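Brerance to Reopen Telescope Workshop With Evening Classes in Mount Building

4/22/25 — Brerance, the nonprofit that runs the Lemura public observatory, will reopen its telescope workshop this spring after an extended closure for roof and wiring repairs. The workshop will offer evening classes for adults and a separate program for high school students.

The repairs cost $3,175 more than planned. The difference was covered by a grant from the Enanano Fund and by gifts from 673 members, most of whom joined through the observatory's fall open house.

"We had people calling all winter to ask when they could get back to their projects," said Csaba Szabó, director of Brerance. "Some of them left half-finished mirrors on our shelves in November. Those mirrors are still here, labeled and wrapped."

Classes will be held in two rooms. The front room is set up for grinding and polishing. The back room, which has a new ventilation system, will be used for painting and final assembly.

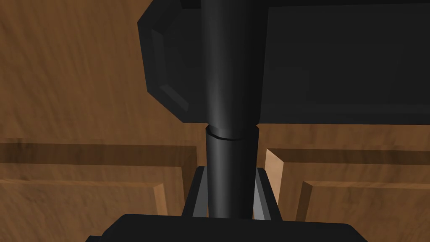
Instructor Ifeoma Garba will lead the course on mounts and finishes, which runs for four sessions. Students will learn how to balance a tube, cut bearings and choose a coating. Garba plans to spend a full session on black surfaces, a subject she says beginners tend to skip. A flat, matte black panel shows very little even where one face meets another, while a black rod with a rounded, glossy surface still carries a soft grey sheen down its side. Inside a telescope, a sheen like that can wash out a faint target.

"People buy one can of black paint and use it on everything," Garba said. "I want them to look at the finish first and the color second."

The mirror-making course will be taught by Musa Etim, who returns to the workshop after two years at Semaan Optical. It is open to people with no prior experience. Students keep the mirrors they make.

Abimbola Uzor will coordinate the high school program. Schools may reserve places for groups, and a teacher or other adult must attend each session. Tools and safety glasses are provided.

Fees are lower for Brerance members — students in the high school program pay nothing. Registration is open at the observatory's front desk during public viewing hours. Members with projects in storage should contact Darragh Nic Giolla in the workshop office to arrange pickup or a bench.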